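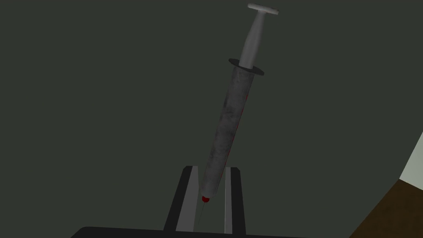

A syringe, needle end down

Stelstead Parents Board > Pregnancy > Second and Third Trimester

Topic: Daily heparin shots until delivery - how are you all coping?

vasylyna_d
I'm 24 weeks and was put on a blood thinner after a clot in my calf. One injection every evening, in the belly, until I deliver and then for six weeks after. The nurse at Bradow showed me once and sent me home with a box. I did the first four myself and now my husband does them. I have bruises on both sides and I am running out of places that don't hurt.

Questions for anyone who has done this. Does the bruising get better? Do you go in the belly the whole way through or switch to the thigh? And what happens with the epidural? I was told different things by two different people at the same appointment.

Vasylyna

kagiso_s
My wife did these for both of our kids. The bruising was bad for the first couple of weeks and then got better once she slowed down. She was pushing it in as fast as she could to get it over with. Slow is better. Also don't rub the spot afterward. She was rubbing it because it stung and that made the bruises twice as big.

She stayed in the belly until about the seventh month with the first one and then went to the outer thigh. The thigh hurt more, for her anyway.

crabtree_mom
Ice before. I hold an ice pack on the spot for a minute and hardly feel it go in. I'm on my second pregnancy with these and I still hate the evening alarm going off.

For the epidural, they told me to stop taking it as soon as I thought I was in labor and call in. Then you have to wait so many hours after the last dose before they will place one. It depends on your dose, so ask what applies to you. I was induced and they planned the last shot around that. It worked out fine.

Afroza S.
I'm going to disagree on the ice. I bruised more with it, and my midwife said to skip it because I was pinching too hard on numb skin and not noticing. What helped me was sitting back in a recliner instead of standing up at the bathroom sink. When you stand up everything tightens.

Stay on the belly if your doctor says it's okay. It does not go anywhere near the baby. I was scared of that for weeks and never asked because I thought it was a dumb question.

crabtree_mom
Well, it works for me. I don't pinch hard.

Afroza S.
I'm sure it does. I'm only saying it isn't for everyone. She can try it both ways and see.

vasylyna_d
Thank you, I was scared of that too. I will try slower tonight. My husband is definitely in a hurry with it, he can't stand needles.

Did anyone have trouble with the cost? The pharmacy wanted $600 for the first month before the insurance sorted itself out. I paid it and I'm supposed to get some of it back but I haven't seen anything yet.

yurii_k
Call the insurance yourself and ask if it needs a prior authorization. Ours did, and the pharmacy and the doctor's office each thought the other one had sent it. My wife went through three weeks of that. Keep the receipt and ask the pharmacy to run it again once it is approved. In our case they refunded the card directly.

I would also ask for the generic if you aren't already on it.

mykhailiuk_v
Another Vasylyna here, hello. 36 weeks and on the same thing since week 8. My hospital (Culden) is switching me this week to the kind you take twice a day, because it wears off sooner and that gives them more room for the epidural. So I now get 2 a day, which I'm not thrilled about. Ask if yours does that, and if you have not met with anesthesia yet, ask for that too. I had a visit with them at 32 weeks and it answered nearly everything.

kagiso_s
Not all of them switch. My wife stayed on the once a day kind and was induced. She was told it comes down to the doctor.

mykhailiuk_v
Right, mine was very set on it. The other doctor in the same office doesn't do it.

crabtree_mom
That's probably why you got two answers at one appointment. I'd write down what each person says and who said it, and then get your OB to pick one.

Also get a sharps container now if you don't have one. I used a laundry soap bottle for a while and then found out our county wants the red ones. Check what yours takes.

vasylyna_d
The nurse gave me a container, luckily. It's already filling up.

Update from last night. I did it myself, sitting back, counted to ten while pushing. It stung after but this morning there is only a small mark. No ice. I'll try the ice tomorrow so I can report back to both of you.

I also left a message asking for a visit with anesthesia. The person who answered didn't know if they do those ahead of time at Bradow. Has anyone delivered there?

Afroza S.
I did, in September. They do them, but your OB's office has to send the request. Ask for the high risk coordinator and not the front desk.

vasylyna_d
Okay, calling them in the morning.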